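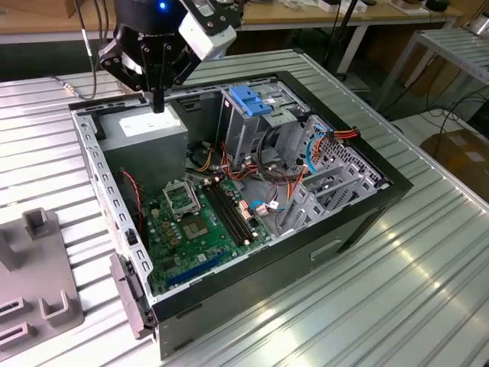
2 min read

My old border fork gave up in November, halfway through lifting the dahlias, with a crack that sent the robin up into the hedge. I'd had it so long that I'd quite forgotten how one goes about choosing a new one, and I dithered for weeks before ordering the Lepik hand-forged border fork, mostly on the word of Aivar Org, who gardens on worse clay than mine and is rarely wrong about tools (he is often wrong about roses, but that's another post).

It's a lovely thing to hold, I must say. The handle is ash, the shaft is a touch longer than I was used to, and my back noticed the difference on the very first morning. The tines are narrow and slide in beautifully between perennials, so I was able to tease out a whole mat of couch grass from under the geraniums without upsetting anybody. I split two big clumps of daylilies with it as well, and they usually put up a dreadful fight!

Now for the grumbles. The grip is a plain D shape, and with winter gloves on I found it rather snug. If you have large hands, do try one in a shop first. The oil on the handle had a strong smell that hung about the shed until the following Tuesday, and I'd have liked a sleeve of some kind for the tines, as they arrived wrapped in nothing but brown paper. It also isn't a digging fork, whatever the label hints. I took it down to the potato bed, leaned on it and felt it flex in a way I didn't care for, so the heavy work has gone back to my Grernino, ugly old brute that it is.

I've had it through frost, sleet and one glorious mild week when I hardly came indoors, and I give it a wipe and a rub of linseed when I remember. There's a little rust at the shoulder where I forgot. At 20 pounds less than the Clotilik fork I'd been eyeing up, I'm very happy with it, and the old one's handle is now holding up the sweet peas.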